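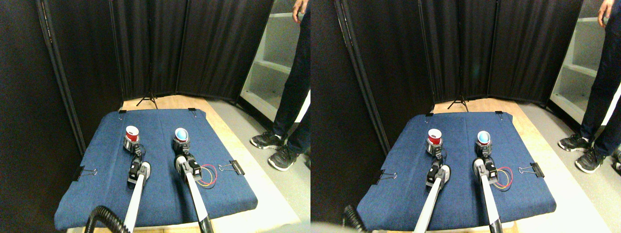
Open Day Report: Two-Arm Cup Handling
Bayu Tuhumury
Robotics Project Course, Callville Technical College
6 May 2021

1. Purpose

The course asks each student to prepare one station for the spring open day and write it up afterward. My station was the two-arm table in the Ginting lab. The goal was to show visitors two arms each holding a cup and passing the contents from one to the other, and to see how well our October program held up outside a normal lab session.

2. Setup

The table is covered with blue denim-like fabric over padding, held down with black binder clips. We started the semester with a bare top, and cups that fell on it bounced to the floor. The padding fixed that, but it brought a new problem. The surface gives a little when a gripper presses on it, so the pick-up height has to be set again whenever the fabric is moved. I set it once in the morning and left the clips alone after that.

Two white arms with black grippers reach in from the same side of the table. The left arm takes the red cup and the right arm takes the one with the light blue inside. Different colors made it easier to talk to visitors about which arm was doing what. Black curtain panels stand behind the table to keep the background plain for the vision program, which is called Jinau and was written by last year's class. I only changed its color settings.

For the contents we used dry beans. Water was ruled out at the first safety meeting.

3. The demonstration

Each run had 3 steps: pick up both cups, lift them, and pour from red to blue. One run took a little over a minute with the speed limit on. Visitors stood on the other side of a floor line. One student from the Dudutel team stayed by the stop button during every run and I did the talking.

The sign-in sheet at the door had 437 names on it. Most people watched one run and moved on. The younger children wanted to see a cup dropped. Several parents asked if the arms were being steered by someone, and I explained that the motions were recorded earlier and adjusted by the program at the start of each run.

4. Problems

We stopped the demonstration 4 times. Two stops were for beans that missed the cup and ended up where the gripper had to land. One was a bad grip on the red cup, held too low so that it tipped on the lift. The last one was a loose connector, which took the longest to find.

The room lights also changed in the afternoon when the blinds were opened, and Jinau lost the blue cup until I raised the threshold.

5. What I would change

Mark the cup positions on the fabric with thread, so they can be put back quickly. Tape down the wiring before visitors arrive. Write the talk out in advance, as mine got shorter every hour. The blinds should stay closed all day, with a note on them.

The settings used on the day are saved in the shared folder under "open day final."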